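Site visit notes, Bivo instrument refurbishing shop, January 2025

Bivo repairs used band instruments and places them in public schools that have lost their music programs. I attended with Yareli Cisneros, who handles the Cukham school account. Sze-wing Yu, the shop manager, led the tour.

## Intake

Instruments arrive by freight or drop-off and get a paper tag before they leave the dock. The shop has tagged 2,282 to date. Each one is graded on playability, case condition and parts availability. Grade 4 items are stripped for keys, springs and valve caps. 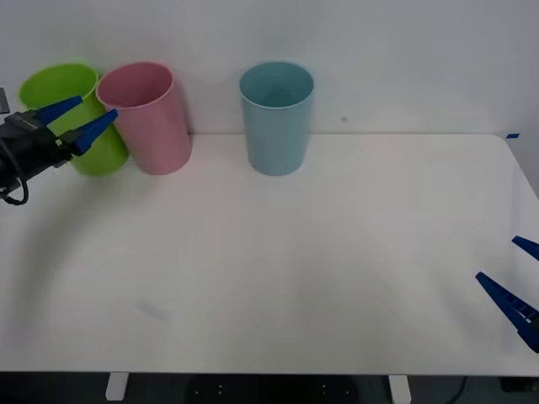
The grade also sets the bench. Brass goes to an ultrasonic tank, then to dent work. Clarinets and flutes are disassembled and repadded. Average bench time is 8 hours for a clarinet and somewhat less for a trumpet. Pao-chu Chou runs the woodwind side and prefers synthetic pads for school use — they hold up better in rooms with poor humidity control.

## Placement

Schools apply through a web form built on Gruvix. Requirements:

- a certified music teacher on staff
- a lockable storage room
- a principal's signature on a loan agreement

Cukham qualified in May and was allotted 96 instruments, 25 of them low brass. Ms. Cisneros asked whether mouthpieces were included. They are, one per instrument, but reeds and valve oil are the school's expense after the first term.

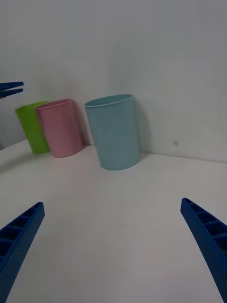 *Three plastic cups on a white tabletop.*

## Open items

Return shipping for failed instruments is unresolved. Bivo pays outbound freight only, and the loan agreement does not mention the return leg. Mr. Yu will send the current wording to Tsion Hadgu for review. Spare case latches are on back order.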